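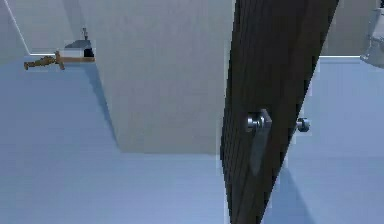
Testing Grippers on Doors, Drawers and Faucets: Workshop Tips

Workshop Notes, Pralau Home Automation Laboratory
Last revised 18 September 2021

The following tips are intended for staff and visiting users who compare grippers and controllers on household tasks. They apply to simulated trials and to trials on the hardware bench. Users who are new to the laboratory should read the section on records before beginning.

Choosing a first task

A lever handle is the recommended first task for any new gripper. The lever gives the fingers a long surface to press or hook, and most grippers can turn it without a full grasp. A round knob should be attempted second. It demands a firm, centered grip and a wrist that can rotate without dragging the fingers off the metal. In simulation, a door carrying a lever on one face and a knob on the other is useful, as both tests can be run on one model.

Drawers, cabinet doors and faucets should be left until the door results are stable. Users often wish to move on too soon and then cannot tell whether a failure comes from the gripper or from the task.

Comparing two grippers

The laboratory holds two grippers for general use. The Cadura is a two-finger parallel gripper with flat pads. The Ovovska has three curved fingers that close together. Both fit the same wrist plate.

On a lever, the Cadura should be set with its fingers slightly open and lowered from above, so that one pad bears on the lever near its free end. Closing the fingers fully is not required and tends to twist the door. With the Ovovska, hook a single finger over the lever and keep the other two clear of the door face. Our users have scratched a number of bench doors by neglecting this.

On a knob, the Ovovska is the better choice. Approach straight along the stem and close slowly. If the Cadura must be used, fit the rubber pads from the second drawer of the tool cabinet and reduce the turning speed by half.

Run each gripper through 30 attempts per handle before drawing any comparison. Change the starting position of the arm between attempts, and use the same set of starting positions for both grippers. A gripper that succeeds only from one position has not passed.

Setting up the simulated room

Confirm that the hinge is on the correct side and that the door swings the intended way. Open the door by hand in the viewer, through its full range, and watch the lower edge for contact with the floor. Then check clearance against nearby walls and partitions. A door that opens freely may still leave no space for the elbow of the arm to pass.

Plain materials are acceptable for early trials. A simple floor in a single pale color makes shadows easy to read, and a shadow is a quick guide to how far the gripper is from the door. Vary the colors and the lighting once a controller works reliably, particularly if it depends on camera input.

Polished metal hardware deserves separate attention. Bright highlights move as the viewpoint moves, and some controllers follow the highlight in place of the handle. Run one set of trials with a dull finish and one with a polished finish, and record them under separate headings.

Keep furnishings in the room if they will be present in the final test. Remove any loose object that lies within the swing of the door.

Placing the camera

Two views are normally sufficient. The first should show the whole door and enough floor for the base of the arm to be seen. The second belongs on the wrist, angled so that both the fingertips and the handle remain in view during the final approach. Before each session, close the gripper on nothing and confirm that the fingertips meet within the wrist view.

An oblique view of the door is preferable to a straight one. From directly in front, the distance between the handle and the door face is difficult to judge, and the fingers may strike the panel.

Selecting a controller

Begin with the position controller. It is predictable, and errors in the setup show themselves quickly. The Shojaei force controller should be used once the path is known to be sound. It allows the arm to yield as the door swings, and it places much less strain on the hinge.

Set the force limit to 12 newtons for light interior doors. Increase it to 34 newtons only for doors fitted with a closer. If the arm stalls at the higher limit, stop the trial and inspect the latch. Do not raise the limit further without the approval of the laboratory office.

A trial should end after 60 seconds whether or not the door has opened. Long trials distort the averages and rarely end in success.

Care of the equipment

Wipe finger pads with a damp cloth after each bench session and allow them to dry before storage. Do not use solvent on the rubber pads. Tighten the wrist plate screws by hand, in a crossing pattern, then give each a final quarter turn with the short key. The long key applies too much force and has stripped threads in the past.

Bench doors should be left closed and latched. Report a loose lever or rosette to the laboratory office at once; a handle with play in it will favor one gripper over another.

Keeping records

Enter each session in the log on the day it is carried out. State the gripper, the pads fitted, the controller, the force limit and the type of handle. Failures should be described in plain terms: slipped off the lever, turned but did not pull, struck the door face. The single word "failed" is not accepted.

Simulated and bench results are entered on separate sheets. Sheets dated before April used the old handle codes and should not be merged with current ones. Copies of the code table are available from the laboratory office.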